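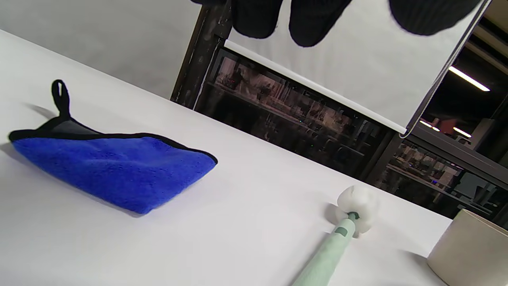

Hand bench: blue towel, green stick with the white fluffy head, beige cup.

03/09/2021

OK, catching up on the cup line before I forget it all. The Holtelik cell has now done 1,774 cups since we switched it on, and Benedikt is very pleased (so am I, mostly). It loads, rinses, dries and racks, and the log comes out clean enough that I can read it without calling him over. Two jams this week, both at the infeed, both on cups with handles. Plain cylinders go through like nothing.

What I want on paper is what it's doing to everybody's day, which we never put in the plan. Before the cell, three of us shared the cups and we all did the whole job. You'd pick one up, look in it, clean it, look again, put it down. Now the cell takes the easy ones and the bench gets whatever it kicks out, so a shift by hand is nothing but awkward cups! Nidia says she's more tired after a short stint on rejects than she used to be after a full tray, and I believe her. There's no easy one coming up next to rest your brain on.

She also asked who decides when a reject is good enough. Fair question. The cell has a threshold (Benedikt set it in the Histard software, one number, very tidy) and we have our eyes, and the two don't agree. Yesterday I passed a mug she would have sent back, and the cell had already flagged it for something neither of us could find.

So I went back to doing a few slowly, the old way, handle in one hand and stick in the other, and tried to notice what I do.

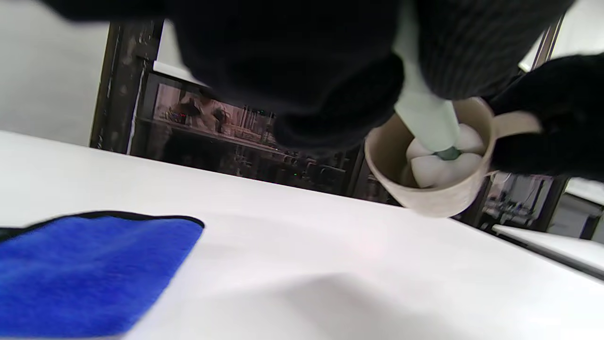 Mostly I tilt. I turn the mug toward me so I can see down into it, and I change how hard I push depending on what the stick feels like at the bottom. I couldn't give Benedikt a number for that. He wrote down "varies" and looked a bit sad, but he's going to try letting the cell tip each cup before the inspection shot and see if the flags get any saner.

Other stuff:

Gentile wants us at 1,000 cups a week by October. The cell can do it. The bench can't, if the reject share stays where it is, and I said so on the call.

Nidia would like to mix good cups back into the reject trays so the hand work has some variety. Costs a little throughput. I'm for it, Benedikt wants to see a week of it first.

Retetti cups: keep those off the cell until the infeed guide is changed. I've put tape on the bin.

Still need to write up how to clear an infeed jam, as right now it's only in Benedikt's head and he's out part of next week.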